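Trunham Women Supporters Board > Match Talk > Deken Cup

Thread: Swapping keepers for the shootout. Go on then, defend it

northend_patty wrote:

I've slept on it and I'm still mad, so I'm starting a thread.

For anyone who wasn't at Marchetti Park: two all after extra time against Hosia, we're hanging on, everybody in the stand is doing the math on who takes our kicks, and up goes the board. Lucinda Baptiste OFF. Our best player all season, captain's armband on, kept us in it with that save at the near post when their winger was clean through. And on comes a kid who's played 14 minutes of senior soccer in her life, in a gale, in front of 2,488 people.

We lost the shootout 5-4. She didn't get a hand to a single one!

I love Ildikó Kocsis, I was one of the people on here begging the club to give her the job. But I want somebody to explain this to me like I'm a small child.

goalkick_gary wrote:

OK I'll bite. It's not crazy. The kid (Number 25, I'm going to call her that until I can spell her name) has a real reputation for penalties in the reserves. I've been to a bunch of those games and she's enormous on her line, she waits and waits and takers hate it. Lucinda is a wonderful keeper but name me a penalty she's saved. I can think of one, and it was a terrible penalty.

You also don't get to judge it on the result. If she guesses right on their first one you're all in here calling Kocsis a genius.

northend_patty wrote:

But she didn't guess right on their first one, Gary! That's my whole point! She went early every time. All that waiting and waiting you saw in the reserves, where was it?

goalkick_gary wrote:

Nerves. Which I'll admit is sort of an argument for your side.

HosiaHarold wrote:

Visitor here, be nice. I was in the away corner and I can tell you our lot cheered when Baptiste went off. Really cheered. Our girls had been looking at her for two hours and she'd stopped everything sensible. Whatever the numbers say, I think our takers grew a foot when they saw her walking to the bench.

Great game by the way. Your soup is still awful.

northend_patty wrote:

Thank you Harold, about the first thing. The soup is fine.

mrs_throwin wrote:

I sit right behind the dugout and I want to add something, because people are already saying on the other board that Lucinda stormed off. She did not. She gave the kid a hug, gave her the gloves she'd been using to wipe the ball (it was pouring by then), and she stood on the touchline for every kick. When it was over she was the first one out there. I had a bit of a cry, I don't mind saying.

She did have words with Kocsis on the way past, but they were short ones and I couldn't hear them over the man next to me.

leftpeg wrote:

The man next to you was me and I stand by everything I said.

mrs_throwin wrote:

My granddaughter knows some new words now.

leftpeg wrote:

OK sorry about that part.

My issue is different from Patty's. I don't mind a specialist coming on. I mind that it cost us a taker. Lucinda takes a great penalty! She put one in the top corner in the preseason thing and she'd have been in my first five all day long. So you take off a keeper AND a taker, and then our fifth kick ends up with a center back who looked like she was walking to the dentist. That's where we lost it. Their keeper didn't save any of the others either.

goalkick_gary wrote:

Now that's a better argument than anything Patty's come up with.

northend_patty wrote:

Excuse me.

tunnelcat wrote:

Been away from the board for a while, catching up on all this with my lunch. I'm with leftpeg on the taker thing. Also has anybody mentioned that we used our last change on it? We had a right back with cramp who could hardly walk and if Hosia had noticed in those final few minutes we'd have been done before penalties. They kept attacking down the other side, bless them.

Putting these in as well:

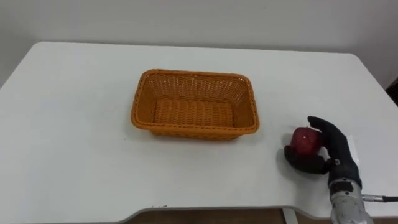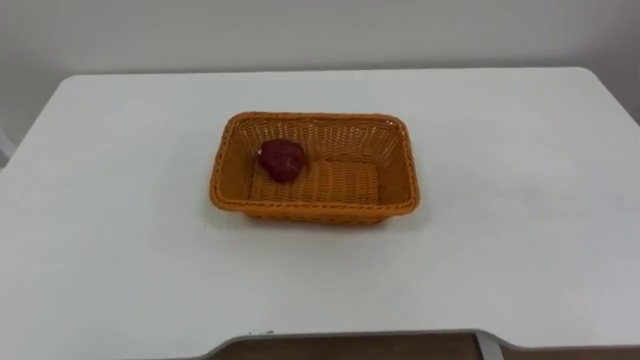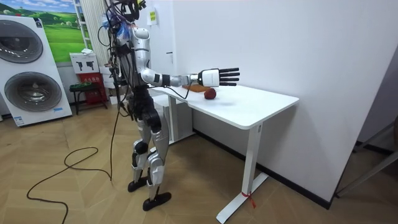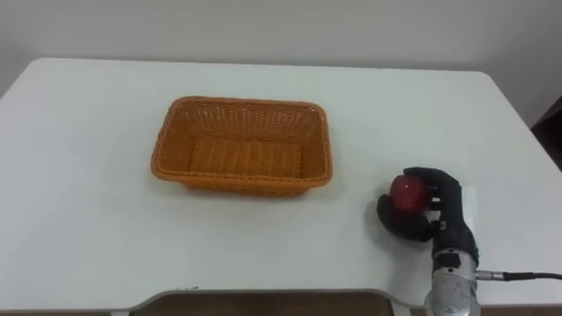 First, second and fourth are the orange basket on the white table, third is the robot at the desk with its arm out.

Anyway. Does anybody know if Kocsis told the team beforehand? That makes a big difference to me. If Lucinda knew from the morning that she'd come off for a shootout, fine, it's a plan. If she found out when she saw the board, that's rough.

HosiaHarold wrote:

We did notice the right back. Our coach was screaming about it. Our left winger had stopped listening by then, and she isn't a great listener to begin with.

mrs_throwin wrote:

Tunnelcat, I think it was planned. The kid was warming up for ages, all on her own behind the goal, and one of the coaches had a sheet of paper out that he kept showing her. He wouldn't do that on a whim. Whether Lucinda knew, I couldn't tell you, but she didn't look surprised to me. She looked fed up, and I'd be fed up too.

leftpeg wrote:

A sheet of paper! So they had their takers written down and she still went the wrong way for all of them? Who wrote the sheet?

goalkick_gary wrote:

Two of those takers had never taken one for Hosia before, so I don't know what the sheet could have told her. And the one with the stutter in her run-up switched sides. I've watched her take a few and she always goes to the keeper's right. Went left. What can you do.

HosiaHarold wrote:

She told our supporters' bus afterward that she slipped a bit and just hit it. So there's your switch.

goalkick_gary wrote:

Oh for heaven's sake.

bramble wrote:

Hot take from someone who played in goal (badly, a long time ago): I'd have hated it and I think it's wrong even if it works. You spend the whole match reading strikers, how they plant their foot, which way they open up when they're tired. That stuff counts in a shootout. The one coming on cold has none of it, and her hands are freezing. I once came on for the end of a game in sleet and I couldn't feel the ball till I was back in the car.

goalkick_gary wrote:

Respectfully, bramble, those are open play things. A penalty is its own animal. And the keeper who's been out there two hours is tired too, her legs are gone, and it's her legs you need for the dive.

bramble wrote:

Did Lucinda look like her legs had gone to you? She made that save from the corner with hardly anything left on the clock.

goalkick_gary wrote:

No, she didn't. OK. I'd still have been tempted. I'm not going to pretend I was sitting there thinking it was a disaster, I was excited! I turned to my brother and said watch this.

northend_patty wrote:

And did he watch it?

goalkick_gary wrote:

He'd gone to beat the parking lot traffic.

tunnelcat wrote:

Can I say something on the kid though. I've seen some of the stuff under the club's post and it's ugly. She's a teenager who did what she was asked. Be as cross as you like with the manager, that's what managers are for, but please leave her alone. I'd like to see her start a league game before the end of May, there's nothing riding on the last couple and it'd do her good.

mrs_throwin wrote:

Seconded. Big hand for her when her name's read out, please, everyone in our stand.

leftpeg wrote:

I'll clap her, no problem. I'll be clapping Lucinda louder. Has she signed for next season yet? Because if this is the thing that pushes her out the door I'm going to be unbearable.

northend_patty wrote:

Don't. I can't even think about it. I heard she's got an option year but I don't know if it's hers or the club's.

bramble wrote:

Club's, I think? The local paper had it down as the club's when she extended. I'm not certain.

HosiaHarold wrote:

We'd take her. Just putting that out there. Ours is forty in keeper years and can't kick with her left.

northend_patty wrote:

Harold, you've had your fun, go home.

goalkick_gary wrote:

For the record, I'd vote the same way again, but I'd have kept Lucinda on, put her down for a kick, and saved the change for the cramp.

northend_patty wrote:

Gary. That's MY side. That's the opposite of what you've been saying this whole thread.

goalkick_gary wrote:

I said I'd be tempted. I didn't say I'd do it.

moderator_jean wrote:

Leaving this open, you're all being pretty good. I've taken down one post about the referee's mother. Semifinal ticket refunds (the deposit ones) have their own thread in Club Business, please stop asking me here.

leftpeg wrote:

That was a fair post about the referee. He gave them a corner off their own player's knee. But fine.

mrs_throwin wrote:

It did come off her knee. See you all at the next home one, I'm bringing my own soup.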